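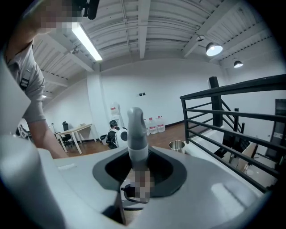

Which size of the Folter apron pattern should I print?
Measure your chest at the widest place and compare with the table on page 6 of the file. If you are between two sizes, take the smaller one. The apron has long ties and it forgives a lot.

My printed pages do not match at the edges. What is wrong?
Most often the printer has made the pages smaller. Please choose "actual size" in the print window and print only the first page. The test square must be 2 inches on each side. The whole pattern has 20 pages.

Can I use a different fabric than linen?
Medium cotton or light denim works well. I do not recommend knit fabric, the pockets will hang down. Constanza Barrientos made hers from an old tablecloth and it is very pretty.

How much bias tape do I need?
You need 33 inches for the neck and the pocket tops. The side edges are only folded two times and stitched.

May I sell aprons made from this pattern?
Yes, you may sell what you sew with your own hands. Please write "pattern by Zdeňka Sýkora" in your listing. The file itself may not be shared or sold.

Is there a paper version?
Not at this moment. I hope to have it in the Reseton shop in November, together with the children's size.

I lost my download link. Can you send it again?
Of course. Write to me from the same e-mail address which you used for the order, and I will send you a new link. The old one stops working after 6 downloads.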